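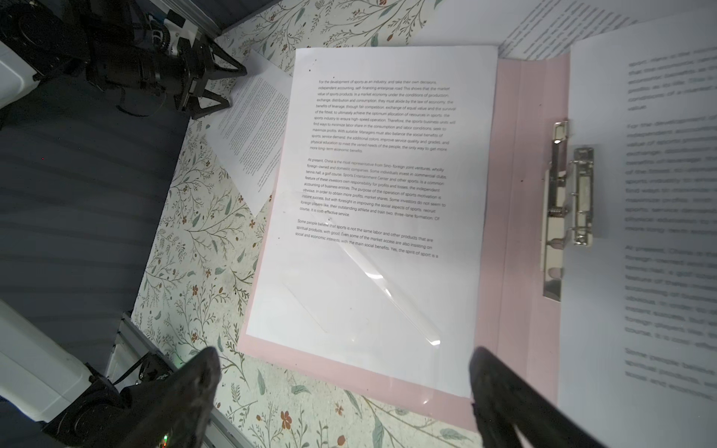
Filing loose sheets into a clip folder – are two-arm setups there yet?

Started by kvido_d, 25 October 2025
4 replies

kvido_d
Task is paper into a spring clip folder, on a table with a patterned cloth. I'm at 205 logged attempts. Picking up a single sheet is mostly solved. Opening the clip lever with one arm while the other squares the stack is where the time goes. Median cycle is 180 seconds. Is anyone faster without custom fingers?

n_oprea
Define solved. One sheet or one sheet every time? On our Clillow cell the doubles rate on 80 gsm office paper was bad enough that we went back to a suction cup. Tapered jaws have no way to feel a second sheet.

kvido_d
One sheet in 100 consecutive picks, sheets pre-fanned. Not pre-fanned, worse. I have not published that number.

zoila.nina
Then it isn't a chore yet, it's a fixture with extra steps. At home the sheets are tilted, half under each other, and some are covered by clear plastic. Depth sensing on a glossy strip is garbage and the chrome on the clip is no better. A person does the whole folder in under 20 seconds.

jhosep_e
Disagree with Zoila on the comparison. Cycle time matters on a shop floor. In a house I don't care if it takes three minutes, I care if it creases the page. What is your grip force, Kvido? We run Itia controllers and dropped the closing speed to 900 counts/s before the corner dents stopped.

n_oprea
Three minutes per sheet or per folder? That changes the answer.

kvido_d
Per sheet, clip included. Force is capped in firmware, I'd have to look up the value. Lever slips off the fingertip in maybe one attempt out of six. Trying rubber pads in December.

zoila.nina
Pads will drag the top sheet when you retract. Try it on scrap first.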